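Drultine Capture Kit review: six months of teaching a robot to pick up groceries

Posted Aug 13, 2024

Our group bought the Drultine kit in February, after a spring's worth of promises from the sales page had already started to bend toward "soon." It is sold as a full package for recording demonstrations on a two-armed humanoid: a pair of control gloves, a head camera mount, a foot pedal, a base station, and a program called Tasix that records everything and lets you sort it out later. You put on the gloves, the robot copies you, the kit writes it all down. Do that enough times and you have something to train on.

We have now done it 2,278 times. I feel qualified to have opinions.

Setup

The manual says an afternoon. It was closer to a week, most of it spent on glove calibration, where you touch each fingertip to your thumb while a progress bar thinks it over. It has to be repeated for each person, and again if that person takes the gloves off for lunch. I started eating with a fork held in my fist. The base station was no trouble, and the head mount went on with the supplied screws and has stayed put.

The gloves

They are good. I was ready to dislike them, having used the older Grasso pair, which fit like oven mitts and smelled like a new shower curtain. The Drultine gloves are thin, the finger tracking keeps up with a normal human pace, and the delay is small enough that you stop noticing it after a few tries. The thumb is the weak point. It reads a little wide, so anything that depends on the thumb closing last takes some practice. By the end of the first month I was doing it without thinking, and had begun picking up my own coffee mug the same way.

Battery life is fine for a morning. Charging takes the other half of the day.

What we recorded

Our list is kitchen-table stuff: pick an item up, turn it, set it in a bowl, take it out of the bowl. We began with a foam block, moved on to lemons, and then somebody went to the store in an ambitious mood. Pineapple turned out to be the most useful thing we bought. It has two very different ends, it doesn't roll the way a lemon does, and there are several sensible ways to grab it, which is exactly the kind of variety you want in a training set. It also makes every operator swear at some point, and Tasix records audio by default. Turn that off.

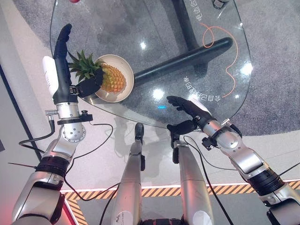 Left hand on the pineapple, thumb in where the leaves meet the fruit. Right hand open at the near side of the table.

The head camera view is what the operator sees and also what gets saved, and I like that arrangement a lot. If I can't tell from the picture what the hand is doing, the model won't be able to either. The downside is reflections. We work on a clear glass table, and bright spots from the lights show up on it. The kit has an exposure setting that claims to deal with this. Its three positions are too dark, too bright, and Auto, which picks between the other two.

Tasix, the software

Recording is easy: pedal down to start, pedal down to stop. Naming is less easy. Every take is saved under a string of digits, and if you want a label you type it in afterward, in a box that forgets what you typed if you click outside it. We lost the labels on 150 takes this way before we learned to press Enter like frightened people.

The review screen makes up for a lot. You get the camera view and the joint readings side by side, you can scrub through both, and you can mark a take as good, bad or partial. Keep the partials! A grab that slips and gets fixed has been worth more to us than a row of perfect ones, and I wish the export didn't leave them out unless you dig up the checkbox.

Export to the Alen format worked on the first try. I checked it twice out of suspicion.

Support

Polite, quick, and fond of asking whether we have calibrated the gloves.

What it costs

We paid $3,000 for the kit without the robot, and the Tasix license is included for the first year. I have asked what the second year costs and been told that someone will reach out.

Would I buy it again?

Yes, with a sigh. The gloves are the best I've used at this price, the recordings are clean, and the software loses my typing but has never lost a take. If you only need a few dozen demonstrations, borrow a set. If you are going to be at this for months, get the kit, buy the spare glove batteries on day one, and pick produce you don't mind eating. I am on my ninth pineapple.

Rating: 4 out of 5. The missing point is for the label box.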